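Drillivix Home Pulse Oximeter: six weeks with it on my nightstand

I bought the Drillivix after a stubborn chest infection left me short of breath on the stairs, and my doctor's office wanted readings twice a day over the phone. I had never owned one of these little finger clips before, so please take this as a beginner's view (a very grateful beginner, mind you!).

Setup was as easy as could be. You put in the batteries, slip it on your finger and sit still until the number settles. The display is nice and bright, even at three in the morning when I couldn't find my glasses. It holds 100 readings in memory, which was plenty for me, and the strap is long enough to hang around your neck.

Cold hands are its weak spot. Some mornings it gave me nothing but dashes, and I'd have to go run my fingers under warm water and dry off before trying again.

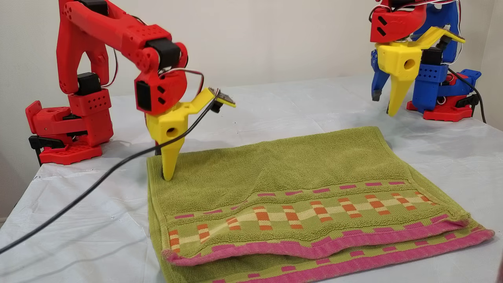 Ute Schmieder wrote in to say she had the same trouble with the dashes, and that switching from her index finger to her middle one fixed it nearly every time. She also takes her nail polish off first, and she wishes the beep could be turned down.

I'm with her on the beep! It's a cheerful sort of sound, but my husband did not find it cheerful at all, and the manual buries the mute setting on page 9. Hold the button down until the little bell disappears and you're set.

I compared it with the clinic's unit at my June checkup last year, and the two were within a point of each other, so I've felt comfortable reading my numbers to the nurse. I still call if I feel poorly, whatever the screen says. 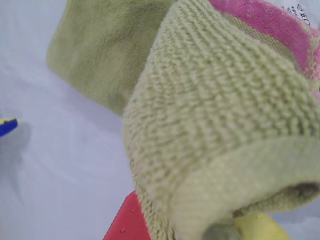
Olive-green terry towels, one with a rolled edge.

Would I buy it again? Yes, and I've already ordered one for my sister, who has asthma and much warmer hands than mine.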